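Robot Software, Week 6: Perception you can't trust
Handout – Iolanda Coutinho

Start with the claim in the Plemura reading: train on 3000 grasps and transparent objects "stop being a special case." I don't believe it, and by Thursday I'd like you to be able to say why.

A depth camera expects a surface to send light back. Clear plastic mostly lets it through, so the depth map reports the table underneath, or a hole, or a spike wherever a lamp reflects. Your planner then gets a tidy point cloud with the object missing from it.
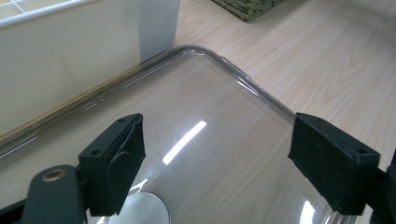

The usual fix is to segment in color and fill in the depth afterward. Fine, but filled depth is a guess. If your code drops the confidence value before planning (the Skornum starter code does), the guess becomes a fact two function calls later. Check that first.

Homework: rerun the 57 failed grasps in the course log with confidence kept. Report what changed, even if nothing did.

Print this page | E-mail this page

Comments

Josué Barbosa: Does the log include retries?

Kelly Quintana: Yes, they're flagged in the last column. Mine got worse with confidence on.

Contact: Iolanda Coutinho | Copyright Wendlow Robotics Course | Back to top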